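4. Fitting the Prumix lap timer to the kart

Read this section to the end before you begin. The engine must be off and the kart must stand on its trolley with the rear wheels blocked.

4.1 Mounting the display

1. Clean the centre of the steering wheel with a dry cloth.
2. Put the holder on the wheel and close the two clamps by hand.
3. Turn the wheel fully to the left and to the right. The cable must stay slack in both positions.
4. Tighten the clamp screws with the small key from the set.

Note: If your wheel comes from Nolte, use the longer screws. The short ones do not reach the thread.
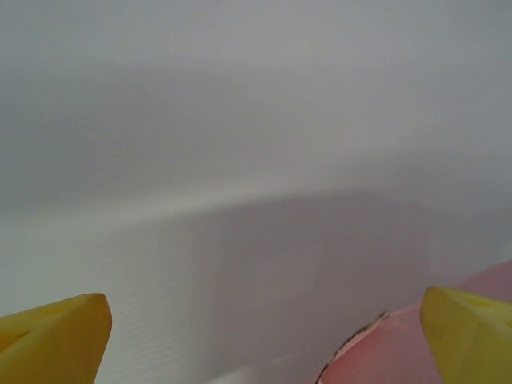
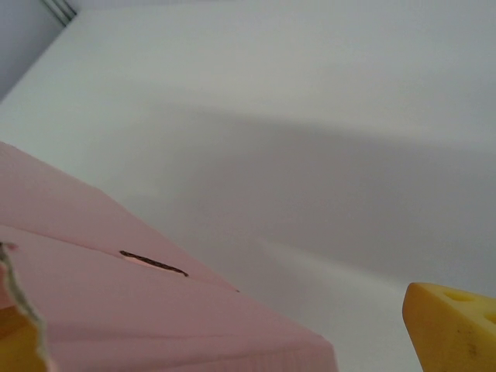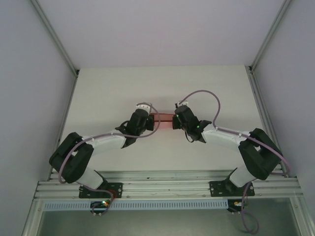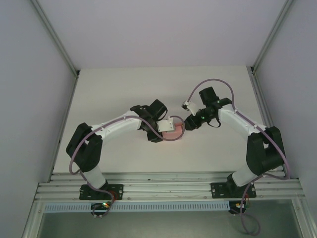

Pink object, four views; robot arms in the last two.

4.2 Mounting the track sensor

5. Fix the sensor under the floor tray, at least 40 mm away from any steel part.
6. Lead the cable along the left chassis tube — never across the brake rod.
7. Switch on the display and wait until the green light is steady.

CAUTION: Do not open the sensor housing. The seal cannot be used again.

4.3 Entering the circuit

8. Choose "New circuit" and enter the lap length in metres. For the long layout at Trenau it is 2,738.
9. Enter the number of magnetic strips. Trenau has 2.
10. Drive one slow lap. The first time shown is not valid and is not stored.

Note: The memory holds 1,000 laps. When it is full, the oldest laps are deleted first, so please copy your data before a race weekend.

Questions about this section: Gudrun Kuhlmann, Clultidis technical service.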